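Paper cup pickup comes to Wonavbridge

2022-08-23 – Great news for anyone who hates tossing a cup after one coffee! 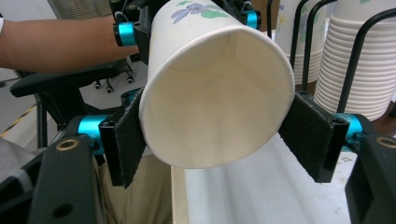 Where can I drop off my used paper cups?
Take them to the Ratness hall on the ground floor, next to the bike racks, any time it's open.

The new drop-off is run by Urnon, which already takes cups from eight cafes in town, and the first week brought in 321 of them. Plain or flowered, big or small, they all go in the same bin – just pour out the last of your drink and pull off the lid first. Lids and sleeves have their own box by the door.

Cafe Tu is joining in too, and it will stamp a card for every seven cups you return. A full card gets you a hot chocolate, and theirs is wonderful! The bin stays at Ratness for three months.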